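A Good Can Is Hard to Throw Away: Talking Labels, Rims and Rinsing with Hywel Probert 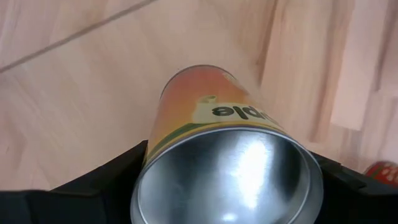 Hywel Probert keeps his cans on the stairs. They go up one side, all the way to the landing, and by March he usually has to start on the other side too. "My sister calls it the fire hazard," he says, moving two so I can get by. "But where else do you get to see them at eye level?"

He runs the Saturday-style craft table at Cimwood (it meets whenever the hall is free, he tells me, but the name stuck) and everything on that table starts as an empty food can. Pencil pots, lanterns, herb planters, a whole set of skittles for the kids. The current count on the stairs is 103, and yes, he keeps a list!

What gets him excited is the part most of us peel off and toss. "People soak the labels off right away and I want to yell, wait, look at it first! You get these oranges that slide into pink, you get a little green band by the rim, and somebody sat down and picked that green. Fruit cans are the best for color. Beans are very serious."

So he leaves the paper on when he can. His trick is to rinse with the can tipped, open end down toward the sink, and to keep a dry cloth wrapped around the outside. A spot or a scuff on the label doesn't bother him. "It's been in a kitchen. Fine by me."

The inside matters just as much. For lanterns he likes plain bare metal with no coating, as shiny as he can find. "Put a candle in one of those and the light bounces all over the place. I did four for a garden supper at Canpolat and people kept leaning over to look down into them. I was so happy I forgot to eat."

Then there are rims. Hywel will talk about rims for as long as you let him. He runs a gloved thumb around every opening before a can goes anywhere near the table, and anything with a snag goes straight in the recycling. He uses an opener that leaves the rolled edge whole, and he checks again after washing.

I asked what beginners should make first. "A pot for wooden spoons. Wash it, dry it, stand it by the stove, done. You've made something in five minutes and you'll see that label every day."

Next month he's taking a box of his favorites over to Workel for an afternoon session. Bring a can, he says, and leave the label on.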